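Reading time: 4 min

Workshop tips: setting up a plate-handling table with hand grippers

Notes from the shared space, mostly so I stop answering the same messages. We've been building a pair of handheld grippers at Plandside and using them on dinner plates. Plates are mean. Thin, slippery, and they like to lie flat. If you can get two of them apart without a bang you can do most of the kitchen.

Start with the table, before you print a single finger

Solid top, no wobble. Ours had a short leg and we blamed the jaws for a whole Wednesday. Fold up some card, or better, fit a screw foot.

Put a flat board on top. White is good, you see crumbs and screws right away. Wipe it before every session - grit under a plate makes it skate, and it scratches the board too. Dish soap and warm water, then dry it proper. No furniture spray, ever. I tried it once and chased a plate to the floor.

Patterns on the board are worth having. Pale grid on one side, stripes on the other. A grid helps you put things back where they started. Stripes are just a harder background, so if something works on plain white and falls apart on stripes, you know where to look.

Cables

Leave slack. More than you think. Each gripper wants enough cable to cross to the other side of the board and come back with no tug at the wrist. Tape the first loop to your forearm, not the hand. Painter's tape comes off hair easier than the gray stuff.

Floor cables go to the side, away from where you stand. Hook-and-loop ties every couple of feet. Zip ties look neat untill you need one cable out of the bundle.

Marker plates

The dotted triangles on top of the grippers. Keep them clean and keep them flat. A bit of glare across the dots and your tracking wanders off. Matte finish if you have a choice. Check the screws each time you swap fingers, they back out. A drop of the blue threadlocker, the removable kind. The Grinex bracket files we started from put the screw right under the thumb, so we moved it back 14 mm and stopped cursing.

Two plates, two hands

Overlap them a little to begin with. Stacked dead center is the hard version, save it.

One hand goes to the rim. The other stays open and close by, ready to hold the nearer plate down. Come in low from the side, jaws open only as wide as you need. Do not come straight down from above, you will chip something.

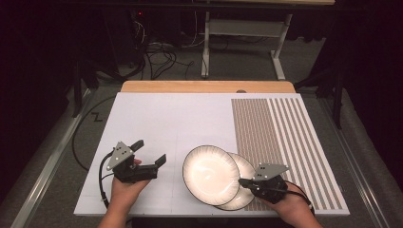

Fingers and pads

Bare plastic slides on glaze. Ways to fix it, cheap first:

- Wide rubber band, doubled over. Good for an afternoon.
- Shelf liner and contact cement. Lasts longer, looks awful.
- Cast silicone pads. Best grip by a mile, but rough up the finger with sandpaper first or they peel.

We print fingers at 4 walls. Thinner ones bent at the tip and you couldn't tell if you had the rim or not. Lay them on their side on the print bed so the layers don't split where the load is.

Wash pads like you wash your hands. Grease is the number one reason a good grip goes bad.

Practice and breakage

Thrift store plates. Get a mix, thick rims and thin. We keep 7 in a crate under the bench with a towel between each. Chipped one goes in the trash the same day, the edges are sharp and somebody always picks it up.

Closed shoes. Safety glasses if you're testing a new spring.

Short runs, then put the grippers down. The weight is all out front and your wrists will tell you tomorow. Hang them on a hook between runs, jaws open so the springs rest.

Still to do: a better trigger return, and the Nuchit foam handles to try. Will add them when I get to it.

Comments (3)

gluegun_1773
Contact cement tip saved me. Went with shelf liner and it's still on. Do you sand the finger for that too or only for silicone?

benchrat
Sand for both. Also put the threadlocker on the screw and not in the hole, it gets everywhere otherwise.

slowcooker
Tried this with bowls at Gustside. Way worse than plates. Any tips for a deep rim? My jaws don't open far enough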